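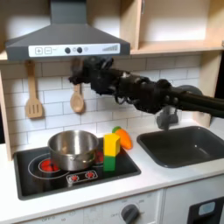

Fig. 1 – Arm over the counter, hand near the wooden spoon. Pot is on the cooktop.

Week 6 handout – Can it do the chores yet?
W. Macedo section. Bring this Wednesday, I won't have spares.

Short answer: some of them, slowly, in a kitchen it knows. Long answer is the rest of this sheet.

Why toy kitchens. Cheap, light, nothing burns. Everything a small kitchen asks for is there – things hanging, things standing, things lying down, a sink to miss. Burners are printed, so heat is out of the picture entirely. Keep that in mind when a paper says "cooking".

Terms for the quiz
reach – can the hand get there at all without the forearm hitting something
grasp – fingers close, object stays
place – object ends up where you said, right way up
task – all three, in order, no person helping

Most published numbers are for grasp. People read them as task. Don't.

Numbers to know (Kunham reading, p. 4)
1,152 tries, 649 counted as full tasks. So a bit over half. Of the failures, 123 were the hand bumping a neighbor object before it touched the target. Ask yourself what else was on teh counter.
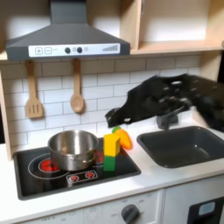
Fig. 2 – Thumb tip just above the carrot's green top. Blocks and pot close by.

Work through Fig. 2 in your groups:
Carrot into the pot. Which side do you come in from? The stacked blocks are between the two. Over the top, or move the blocks first? If you move them that's a second task, score it seperately. Backsplash is close behind as well, so not much room for fingers on that side.

Then the same for the spoon in Fig. 1. Hanging things swing. A grasp that works on a carrot may just push a spoon away.

Shop floor vs. house
Vukix case (last week) – same part, same bin, same spot all shift. Works fine. Erkenthorpe case – shared flat, stuff moves daily. Did not work fine. The gap is mostly the room, less the hand. We'll argue about this.

For next time: read Kunham sec. 2 and 3, skip the math. One page on a chore you did this week – break it into reach / grasp / place, mark the step you think fails first and say why.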